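The Office Candy Bowl Comes Back
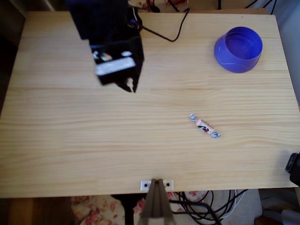 For 16 months the front desk at Rostami, a print shop in Tulthorpe, had no candy on it. Dayana Orozco put the bowl away herself when walk-in traffic dropped and the last of the peppermints went soft. When customers started coming back in person, she bought a new one and went looking for something to fill it. She wanted plastic, in a color people would notice from the door. A blue-violet bowl with smooth sides, set toward the back of a pale wooden tabletop, does that job well, and a single wrapped candy left out on the wood shows how small the pieces are next to it.

Orozco has bought candy for three offices over 20 years, and she has firm opinions. Everything must be wrapped. Chocolate is out from June to September. Mints go slowly, fruit chews go fast, and butterscotch sits there until an older customer comes in and takes four.

"I used to fill it to the top every morning," she said. "People took handfuls. Now I put in a little at a time and it lasts the week."

She orders by the case from Stiveck, a wholesaler in Endum that ships in 2 days. Last year the shop went through 3,909 pieces, a number she knows from the invoices. The candy is charged to the same account as coffee and paper towels.

The bowl gets washed on the first of the month with dish soap and dried by hand. Sugar dust collects at the bottom and turns sticky in July, when the air conditioning is off overnight.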